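Laminate or tile over radiant heat in a kitchen, and where does the floor sensor go?

Posted in Floors & Heating
Asked by drywell_ohio

We are putting an electric heating mat under a new kitchen floor and I have two quotes that disagree with each other. The room is long and narrow with base cabinets on both long walls. The subfloor is plywood over joists, with an unheated crawl space below. The joist bays have fiberglass batts that look fine from underneath.

Installer A wants porcelain tile over a Sikura mat set in thinset. Installer B says we can use a click laminate over the foil version of the same mat and save on labor. He also says the floor sensor can sit anywhere "as long as it's under the floor." Installer A says it has to be centered between two heating wires and run in a tube so it can be replaced later.

The thermostat would be a Clustel with a floor probe and an air sensor. The laminate is Jollside and the box lists a maximum surface temperature, but I can't find anything about how fast the floor is allowed to warm up.

What I want to know:

Is there a real performance difference between tile and laminate here, or is it mostly taste?
Does sensor placement matter as much as Installer A says?
Should the mat go under the cabinets?

I already own the thermostat. Everything else can still change.

tilebed

Tile, no contest. I had laminate over a foil mat for 3 winters and it always felt lukewarm. Tore it out and never looked back. Also get a bigger mat than you think you need.

joist_and_beam

Taking these in the order asked.

Tile versus laminate. Both work. The difference is thermal resistance and stored heat. Porcelain tile has low resistance, so most of the heat reaches the surface, and the tile and mortar together hold a fair amount of it. Laminate with an underlayment has higher resistance. The surface takes longer to feel warm and more of the heat goes down if the insulation below is poor. Over a crawl space that matters. Before you choose, check that the batts are in contact with the underside of the plywood. A sagging batt with an air gap above it loses a good part of its value.

If you go with laminate, the underlayment is the part people get wrong. Thick foam sold for sound control is also a good thermal insulator, and you would be putting it on the wrong side of the heat if it goes above the mat. Use the thin underlayment listed in the mat instructions and nothing else. If the plank has a pad attached at the factory, ask the maker for the combined resistance value and compare it with the limit in the mat manual.

Warm-up rate. Wood-based floors do not like fast changes. Set the thermostat to raise the floor temperature in small steps over several days the first time it is switched on each fall. After that, keep the night setback small. The maximum surface temperature on the box is a hard limit. Program it into the thermostat as a floor limit so that it applies even when the thermostat is controlling by air temperature.

Sensor placement. Installer A is right. The probe reads the temperature at its tip and the controller assumes that reading stands for the whole floor. Directly on a wire it reads high and the system shuts off early. Outside the heated area it reads low, and the floor can go past the limit you set. Put it midway between two adjacent runs of wire, at least a foot inside the heated area, away from the exterior door, the dishwasher and any duct or hot water pipe. Avoid a spot that gets direct sun in the afternoon.

The tube is worth doing under tile. A probe is cheap, but a dead one locked in mortar means either breaking tile or running on air temperature alone. Cap the end of the tube so thinset can't get in. Make the bend from wall to floor wide enough that a new probe can be pushed through it, and try this with the actual probe before anything is covered.

Under the cabinets. No. Heat trapped under a closed base has nowhere to go, and the mat can overheat in that area. Stop the mat at the toe kick or a few inches short of it. The same goes for an island, a pantry unit or a refrigerator. Appliances with legs and open space below are a gray area, so follow the manual.

Electrical. Measure the resistance of the mat when it comes out of the box, after it is fastened down, and again after it is covered. Write all the readings on the warranty card. They should agree with the label within the tolerance printed there. Measure from each conductor to the ground braid as well, which should read open. Most damaged mats are damaged by a trowel or a dropped tool between the second and third readings. The circuit needs ground fault protection, either in the thermostat or at the breaker. Check which one your model expects.
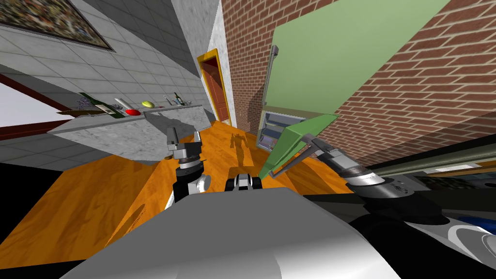 Layout is the last item. Draw the open floor to scale, subtract every fixed object, and order the mat that fits inside what is left. A mat can't be shortened by cutting the wire. You can cut the mesh backing and turn the mat, but the wire has to stay whole and must never cross or touch itself. If the area falls between two sizes, buy the smaller one and leave the unheated strip along the wall. This is the reason I disagree with the advice to buy a bigger mat.

Given a crawl space and a narrow room, I would take Installer A's quote. I would also ask Installer B to show you the page in the manual that says the sensor can go anywhere.

skoryk_user

Most of that is good. Two additions.

Check the height. Tile, thinset and mat together will raise the floor, and if there is a dishwasher already in place under the counter you may not be able to pull it out afterward. Measure from the finished floor height to the underside of the counter, not from the plywood.

I used a Skoryk uncoupling membrane with channels for loose cable instead of a mat. It costs more but you can route around odd shapes, and it gives the tile some protection from movement in the plywood. If your joists have any bounce, get that looked at before picking a tile. Heat won't fix a subfloor that flexes.

drywell_ohio

Thanks. I went into the crawl space on Tuesday and two of the bays have batts hanging a couple of inches below the plywood, so those get fixed first. Going with tile. The dishwasher clearance is tight, and I'm asking Installer A for a thinner tile before I sign.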